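Cludham Building Users Group
Minutes of the May meeting

Present: Aiguo Yao (chair), representatives of Clastach, Kong and Sekier, building office (minutes)
Apologies: none received
The meeting opened at 9 a.m. in the garden room.

1. Minutes of the previous meeting
Accepted with one correction. Under item 4, "extension leads" should read "extension leads and chargers."

2. Matters arising
The blind on the garden side has been repaired. The spare key for the supply cupboard is still missing. Kong to check its own key box and report by email.

3. Cable storage
The chair reported on the state of the supply cupboard. Chargers, leads and adapters are kept together in one deep drawer. Retrieving a single charger generally means lifting out several others with it. Two leads were withdrawn last month with damage to the outer jacket close to the plug. Both had been stored wrapped tightly around their adapters.

Sekier proposed shallow trays with dividers, one charger per compartment. Clastach preferred hooks on the inside of the cupboard door, on grounds of cost. The building office noted that the door is hollow and that hooks would need backing plates. Trays were agreed. Hooks may be looked at again for the long extension leads only.

Coiling was discussed at some length. Agreed practice:
Coil in loose loops of even size and secure with a fabric tie.
Do not wrap the lead around the adapter.
Do not bend the lead within two inches of the plug or the adapter.
Leads that detach may stay connected to the adapter in storage, provided the joint is not under load.

The last point was carried after objection from Kong, which would prefer leads and adapters to be stored separately. Clastach replied that separated leads are the ones that go missing. Kong's objection is recorded at its request.

4. Labeling
Each charger will carry a number matching its compartment. The label printer in the office takes tape that peels off plastic after a few weeks. Aiguo Yao to obtain a sample of the wrap-around type. Rating details printed on the adapter must remain readable.

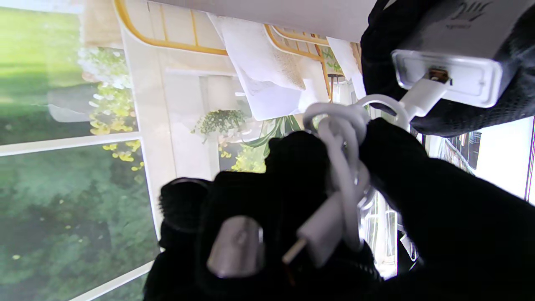
Label position took up most of the remaining discussion. Sekier asked for the label on the adapter, Clastach for a flag on the lead, and the chair pointed out that where the two come apart a single label identifies only half of the set. On white chargers of the kind with a port in the end face of the adapter, the manufacturer's printing is small and gray, and a label placed over it would hide it. The end face is also unsuitable, as the lead enters at its center. Agreed that the label goes on a blank side of the adapter, with a matching flag on the lead clear of the sleeve.

5. Budget
The storage allowance for the year is 2000, of which about 5 percent has been spent. Trays, ties and label tape to be bought from this line. Building office to get a price for nine trays.

6. Actions
Kong: check for cupboard key.
Building office: price for trays; remove damaged leads from the building.
Aiguo Yao: label tape sample; one-page coiling note for the cupboard door.
Clastach: list of chargers currently signed out.

7. Any other business
Sekier asked that the garden room be left with its chairs stacked after Sunday bookings. Noted.

The meeting closed at 9:50 a.m. Date of next meeting to be circulated by the building office.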